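Keeping a Lifebook: Tips for the Kitchen-Table Workshop

April 28, 2020

When our second child came home to us through adoption, a kind social worker handed me a grocery bag along with the diaper bag. In it were hospital bracelets, a folded blanket, two greeting cards and a handful of snapshots with nothing written on the backs. I put the bag on a closet shelf and told myself I'd get to it when things settled down (any parent reading this is already laughing at me). It sat there for seven years.

A lifebook, if the word is new to you, is a scrapbook that tells a child's story from the very beginning, including the part before you were in it. A baby book usually starts at your own front door, and that leaves an adopted or foster child with a blank where the first chapter ought to be. I've made two of them now at my kitchen table and helped with a few more at our parents' evening in Ellelthorpe, and I've picked up some habits along the way that I'd love to pass on.

Start by copying everything. Before you trim, glue or punch a single thing, scan it or take a good clear photo of it in daylight. I had 187 items by the time I'd emptied that bag and all my own drawers, and it took me most of March, a little each night after the dishes. Put the originals away in a box with a lid, somewhere cool and dry, so not the attic and please not the basement! Work only with the copies. A first photo of a birth mother can't be replaced, and a glue stick in the hands of an excited child is a fearsome thing.

Write on the backs in soft pencil. Ballpoint presses through, and some felt tips will bleed over the years. Put who, where and when, and if you don't know, write "we don't know yet." My friend Oğuzhan Avcı, who grew up in foster care, told me those would have been the most welcome words in his whole file, and I've used them ever since.

For cutting, get yourself a proper mat and a craft knife with a fresh blade. I held out for ages with scissors and an old magazine underneath, and every page I made leaned a little to the left. Line the edge of your paper up with the printed lines, hold a metal ruler down firmly, and make two light passes instead of one heavy one. Knives are for grown-ups, of course, but little ones can do the lining up and are often better at it than we are.

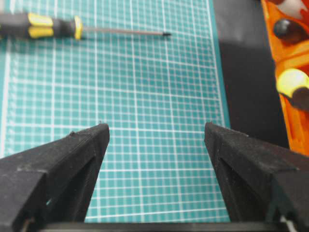
The grid on a cutting mat, handy for squaring up pages.

Store the mat flat, well away from the radiator and out of a sunny car, or it will curl up and never quite forgive you. Mine slides behind the bookcase. A wipe with lukewarm water and a drop of dish soap takes off most glue, and a white eraser will lift pencil smudges.

Choose a binder with rings over a bound album. Stories grow. A letter may come, or an aunt may turn up with a picture of a porch in Sokcombe and a name to go with it, and you'll want to slip a new page in right where it belongs. Look for page protectors marked acid-free, and do leave a few empty ones in the early section.

Let the child decide what goes in and who gets to see it. Aksel Brøndum in our group keeps two binders for his daughter, one she's happy to show to her cousins and one that stays in her own room. I thought that was so sensible that I went home and asked mine if they'd like the same. One did and one didn't, and the one who didn't has since taken hers to school and read it out loud to the whole class.

Last thing, and it's a small one: keep a box of tissues and a plate of something sweet within reach, and stop when anybody's had enough. We usually manage a page or so before somebody wants to go outside. The binder lives on the low shelf next to the board games, where they can get at it without asking me.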